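Posted in May by Mekdes Kassa

So the netball club asked me to sort out the second-hand uniform stall again, and I said yes again, and now my hallway is impassable. If you've ever lived with sixteen garbage bags of other people's sportswear you'll know the particular smell I mean. It gets into the curtains. My neighbour Chaltu Gebremichael came over on Friday with a lasagne and stood at the front door for a good while working out where to put her feet.

What I wanted to write about, though, is stain removal and washing of synthetic sports gear generally, as I've been at it for a few seasons now and people keep messaging me the same questions. I'm not a textile expert! I did two years of a fashion certificate and then had kids. But I've washed a lot of polyester.

First thing, and I will die on this hill — stop using fabric softener. It coats the fibres, the fabric stops wicking, and then the sweat smell gets sealed in underneath like a time capsule. Half the tops that come to me as "ruined, sorry, bin it if you want" are only full of softener. I soak them in a bucket of cool water with a cup of white vinegar, leave them until I remember them (usually after dinner), then run a normal cold wash with half the powder I think I need. Second go if they still pong. I've hardly ever had to do a third.

Basketball tops are my favourite to do, if I'm allowed one. The mesh rinses out beautifully and they dry on the line in no time, even in our miserable laundry courtyard. The printing is what you have to watch. Wash them inside out, keep them well away from the dryer, and never put an iron straight onto the numbers. I did that once to a kid's top and had to go round with a box of Favourites and an apology.

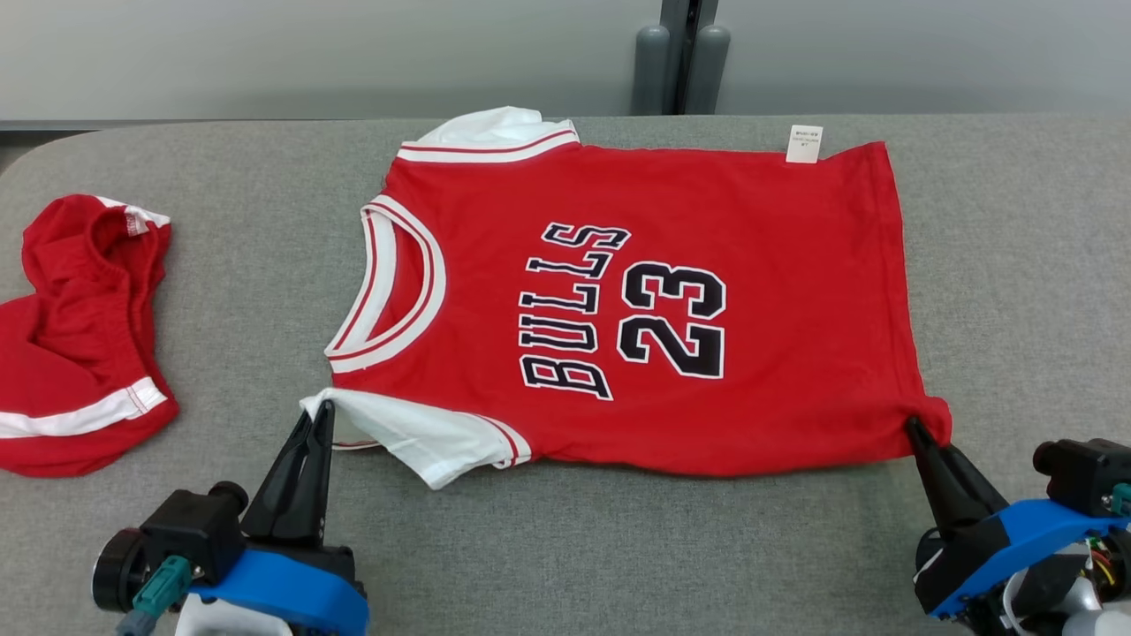 What to do about the whites

White trim on a coloured top is the bit that breaks hearts. The red goes in with the white, somebody has the machine on 60 degrees, and out comes pink. I've got a bottle of colour run remover from the supermarket that does a decent job if you get to it before the top has been dried, but check the label first, as some of them will happily take the colour out of everything. Colour catcher sheets are worth the money too. Chaltu reckons they're a con and uses an old white hanky, which comes out grey, so who knows, maybe she's got a point.

Yellowed armholes are a different problem. That's mostly deodorant. I make a paste of bicarb and a squirt of dish soap, work it in with an old toothbrush, and leave it an hour while I do something else. Don't go mad with the toothbrush on mesh or you'll pull a thread and then you're sewing, and I hate sewing (two years of a fashion certificate, I know). No chlorine bleach, please. It yellows polyester and you'll be worse off than when you started.

A few readers asked about Flavero, the enzyme soak in the purple tub. I went through a whole tub over summer. It's very good on grass and on whatever they put in the hot dogs at the Gestov Road courts, and it did nothing at all for a biro mark. For biro I still dab with metho on a cotton bud, testing on an inside seam first. Plasen is cheaper and smells like a swimming pool. I wouldn't buy it again but my sister swears by it.

Oh, and sets! If you're donating a top and shorts, wash them together every time, even if only one half was worn. They fade at different speeds otherwise, and by the end of the season you've got a tomato top and a brick bottom and no parent will pay set price for that. I know it feels wasteful. Chuck them in with the towels — no, don't, the lint is awful. Chuck them in with the school polos.
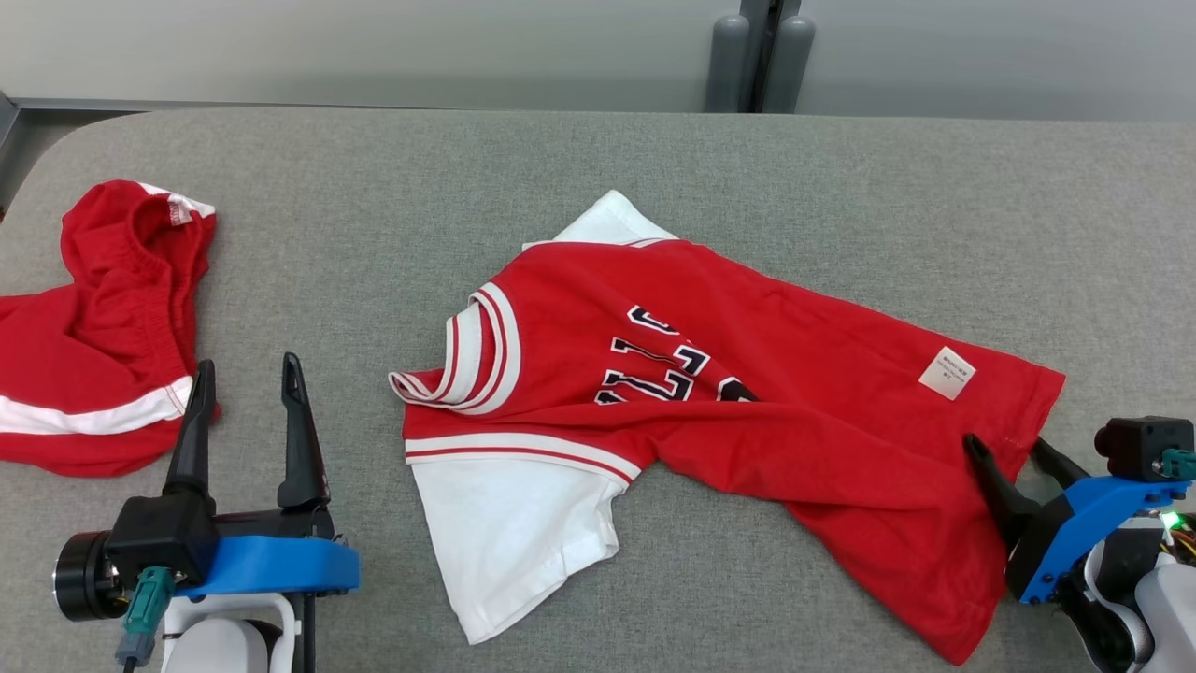
Prices, and where it all goes

Last year the stall made $653, which paid for new bibs and most of a replacement post pad. I'd love to crack $2000 one day but I think we'd need to start selling cars. Tops are going for five dollars this time, shorts three, and anything with a mystery stain goes in the free tub by the gate. Last time the free tub was empty before I'd finished setting up the float, so come early if that's your plan.

Any leftovers go to the op shop on Jemal Street, who've been lovely about it, though they've asked me to please stop bringing single socks. Fair enough.

If you have gear to drop off, my porch is fine, just tie the bag shut because of the possum. And if anyone has a trick for getting old glue off the back of a peeling number, put it in the comments, I've tried eucalyptus oil and all I got was a very fresh-smelling sticky patch.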